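March, after lunch

Second go at sorting out the tabletop bay. Carola has been on at me about the surface, and she's right, it does look tired – the dark grain is nice but it shows every mark, and I'd rather we dealt with it before we start on the soft toys properly. Filipa wants the Jaltstead box opened this month, so no pressure!
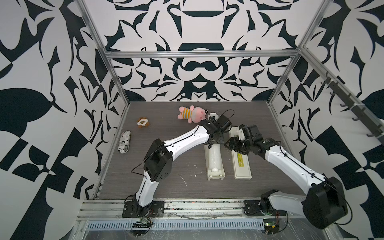
Cleaning first, then. I went at the other table with the Kozan paste and a 3000 pad and it came up lovely (a bit too shiny, if I'm fussy). Not sure I'd do the same on this one. The white flecks should just wipe off, but the thin scratches are another matter and I don't want a polished patch in the middle. Keith reckons 2000 and a light hand. I'll try a corner.

The pink plush will need a tub with a lid, or it'll pick up fluff. Ask Oluf if he has any spare – and get my good cloths back off him.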